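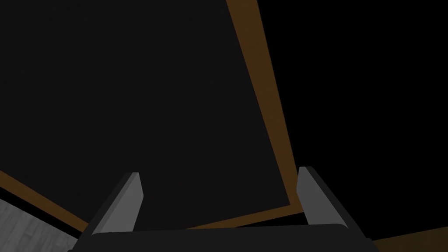
1. Purpose of the Project

The project was carried out over one semester in the undergraduate robotics course in Toledo. Its purpose was to determine whether students with no prior training could show a simulated robot arm a simple handling task by remote control, and whether the recorded demonstrations were good enough for a learning program to copy. All work was done in simulation. The virtual workspace, named Denditberg by the team, contains a table with a dark top and a brown wood-toned edge, and an arm with a two-finger gripper.

The operator moves the arm with a handheld controller and watches the view from a camera mounted behind the gripper. The controller software, Braken, was written by an earlier student group and was used with small changes. The recording and training program, Cekusard, was written for this project.

2. Task and Method

Each demonstration followed the same order. The operator began with the fingers open, moved the gripper toward the object, closed the fingers, lifted the object, and set it down in a marked zone. A demonstration was accepted if the object remained upright in the zone after release. Operators were told to keep their movements slow and to avoid long pauses, as pauses had caused trouble in early training runs. The program had learned to stop where the operators stopped, and in several cases it did not start again.

A total of 23 students served as operators. Each received a short written guide and a practice period before recording began. Practice attempts were not saved. The team recorded 1,202 demonstrations, of which 308 were rejected. The most common cause of rejection was closing the fingers too early, so that one finger pushed the object away. The second was a loss of direction near the table edge, where the camera view offers little to steer by.

The object is the part of the view that causes operators the most difficulty. When it is close to the gripper it can fill the middle of the image, and the fingertips may be partly hidden behind it.

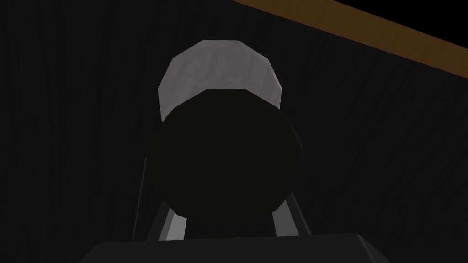

Operators therefore had to judge the closing distance from the last clear view they had, or from the position reading shown by Braken. Most relied on the reading after their first few attempts. Two operators asked for a second camera placed at the side of the table. The request was declined for this project, as the learning program was to receive the same view as the operator, and a second view would have required the training work to be repeated.

3. Training and Results

The accepted demonstrations were divided into a training set and a smaller set held back for checking. Cekusard was trained to predict the next movement of the arm from the current camera image and the current finger opening. No other information was provided. The trained program was then given 400 attempts, with the starting position of the object changed each time.

Performance was steady when the object began near the center of the table. It was weaker when the object began close to an edge. In those attempts the gripper often approached at a poor angle, and the grasp failed or was never made. A review of the training set showed that operators had also avoided the edges where they could, and that few accepted demonstrations began there. The team considers this the main weakness of the data.

A further weakness was found in the release step. Some operators opened the fingers fully before moving away, while others opened them only slightly. The program produced a mixture of both habits, and at times touched the object while withdrawing. The written guide did not state which method was to be used. It has since been corrected.

4. Work Remaining

The team intends to record more demonstrations that begin near the table edges and to retrain the program with the enlarged set. The lighting in Denditberg will also be reviewed, as the dark tabletop and the black background beyond it can be hard to tell apart on some monitors. A note on the first of these items has been added to this report. 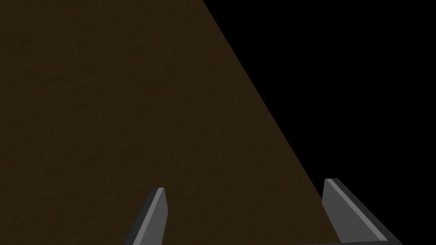 Toledo, October

Recording near the table edges has started. Operators now begin each demonstration from one of a fixed list of starting positions and may not choose their own. The revised guide requires the fingers to be opened fully at release and the arm to be withdrawn straight back. Early recordings take longer to complete than those in the first set, mainly because operators correct their approach angle more often. Retraining will begin when the list of starting positions has been covered. The recordings and the revised guide are stored with the course materials and are open to students enrolled in the following semester.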